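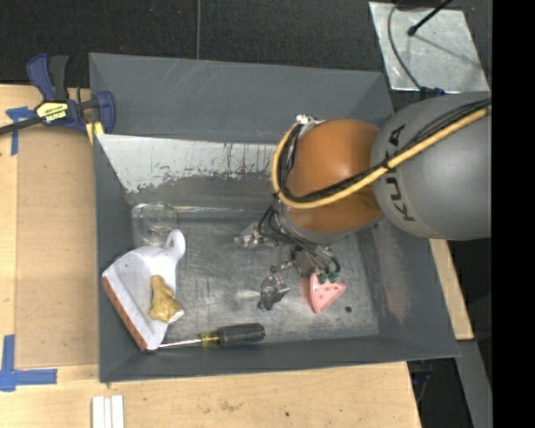 I have a big gray bin that I have used for one thing or another for most of my adult life, and I am here to defend it. Not the pretty kind of storage, either. I mean the plain, deep, ugly kind with sloping sides that you can throw anything into from across the room.

If you've shopped for storage lately (I have, it was August, I was weak) you know what we're supposed to want instead. Little compartments! Drawer inserts inside drawer inserts! I came home with a stackable set from Brurier that had 40 pockets and cost me 66 dollars, and I spent a whole evening deciding which pocket was for rubber bands and which one was for the other rubber bands. By the end of the week my family had stopped opening it. They put things on top of it. It had become a very expensive shelf.

So I gave it to my sister and got the bin back out of the garage.

The bin asks one question, and even a six-year-old can answer it: does this go in or not? Play food goes in. A toy watermelon slice goes in, and so does the garlic press that got adopted by the play kitchen and is never coming back. When we need the table for dinner, I hold the bin against the edge and sweep. Done. I've timed this against the pocket system and I won't tell you the result because my sister reads these.

People always say, okay, but then you can't find anything. Well, sure, if you let it get full. I think that's where most bins go wrong, and it's an owner problem. A bin that is mostly floor is the easiest thing in the world to search. You look in, there's the one pink thing you wanted, you reach down and grab it. Compare that with a row of lidded boxes, where you have to take off every lid to find out what you own. My rule is that if I have to dig, something has to leave. Usually it's markers.

I also like a bin that shows its age. The light coating on old ones wears off in patches, the bottom gets all fine scratches from years of stuff sliding around, and at some point you stop worrying about it, and that's when it gets really useful. You'll set it down hard! You'll let somebody haul rocks in it. My neighbor on Sinley Road has one of those woven baskets with the linen liner, and it is gorgeous, and I have never once seen her put a thing in it. I wouldn't either. It would be like keeping potatoes in a hat.

There is one place I'll give ground, and that's tiny parts. Screws, beads, the Gu building sets with the connectors the size of a lentil – those need a jar. I tried them loose in the bin for a couple of months and they all slid into the corners and stayed there. Same for anything sharp. So I keep 2 jars with screw tops on the windowsill, and I consider that my whole organizing system apart from the bin.

As for where to get one, don't buy new if you can help it. The secondhand place on Umer Street usually has a stack out back by the door, and the scuffed ones go for 6 dollars. Check that it sits flat and doesn't rock, and run your hand around the rim for sharp spots. Ignore the scratches. A good wipe with dish soap and a towel dry and it's ready for the table (put a dish towel underneath if you love your table, because these things will mark up light wood if you drag them).

My sister called last week, by the way. She wants to know if I'd like the pockets back.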